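2018-07-03

**Plevard station, two-arm sorting task, remote demonstration**

The purpose of this session was to continue recording demonstrations of the sorting task for the Vinico project. The operator controls both arms from the leader pair, and joint positions are logged throughout. The Arai controller settings from March remain in force and were not altered.

## Procedure

The operator moves the small red and blue pieces into the trays one at a time, using whichever arm is nearer. Both arms may work at once, provided that the grippers do not enter the same tray together. An episode ends when both arms have returned to rest, or when it reaches the limit of 2000 logged steps.

The left gripper is to be brought above a piece with its fingers open before it is lowered. Pieces held over a tray are released only when the fingers are below the rim.

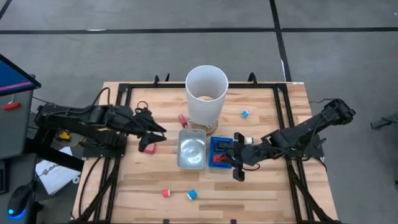
## Observations

1. The planned set of 20 episodes was completed. Episode numbering now ends at 129.
2. Operators tend to begin the left approach while the right gripper is still over the blue tray. This is permitted and should be kept in the data. It must be noted in the log, as the Plidis playback tool treats the two arms as separate tracks.
3. Glare on the silver tray remains a concern for the vision group. The lighting should be reviewed before the next set.
4. Episode 42 of the earlier set was played back at half speed. The right wrist lagged behind the recorded path on the descent. Cause not yet established.

## Actions

- Check cable slack on both arms through the full reach.
- Repeat the playback of episode 42 with the wrist gain restored to its default value.
- Agree on a fixed starting layout for the loose pieces, or record in writing that the layout is left to the operator.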